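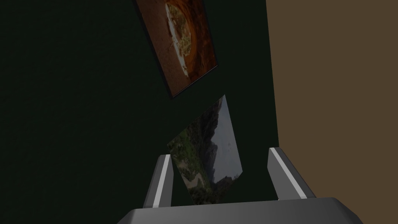 Fig. 4. Dark green wall with framed picture, corner to brown wall.

4. Setting up your library in Kiren Reader

In this section you will add your books to Kiren Reader, put them in collections and choose the settings for reading. Please finish section 3 (Account and language) before you begin.

4.1 Adding the first books

1. Open Kiren Reader and choose Library, then Add Books.
2. Select the folder in which your book files are stored. The program looks also in all folders inside it.
3. Wait until the counter at the bottom of the window stops. A library of 2488 titles can need several minutes.
4. Choose Review. Books without an author name are shown at the top of the list.
5. Type the missing names and press Save.

Note: Kiren Reader does not move your files. It only remembers the place where they are. If you later rename the folder, you must repeat step 2.

Caution: Do not close the program while the counter is running. The list of books can be damaged and you will have to build it again.

4.2 Author names

The program sorts by family name, and it takes the last word as the family name. For many authors this is correct, but not for all.

1. Open the book and choose Details.
2. In the field Sort As, write the name in the order you want, for example: Messina, Settimio.
3. If the same author has other books in the library, mark Apply to All.

Note: Two spellings of one name are treated as two authors. You can join them with Merge Authors in the Tools menu. A merge cannot be undone.

4.3 Making a collection

1. Choose Collections, then New.
2. Give the collection a name of not more than 20 letters.
3. Drag the books into it. One book may be in up to 8 collections.
4. To keep a series in the order of reading, choose Sort, then By Hand.

Old editions and new editions of the same novel stay separate. If you want to see them as one title, mark both and choose Link Editions. Your notes and bookmarks remain with the edition where you made them.

4.4 Page settings

1. Open any book and touch the middle of the page.
2. Choose the letter size and the width of the margins.
3. Choose Use for All Books, or Only This Book.

Poetry and plays should be set to Only This Book. With large letters the long lines are broken in the wrong place, and a smaller size usually helps.

4.5 If something is wrong

Message 707 means that a book file is protected and was not added. Ask the shop where you bought the book for a file which Kiren Reader can open.

If the covers are missing, choose Tools, then Load Covers Again. Your reading position is not changed by this.

Continue with section 5, Lending a book to another reader.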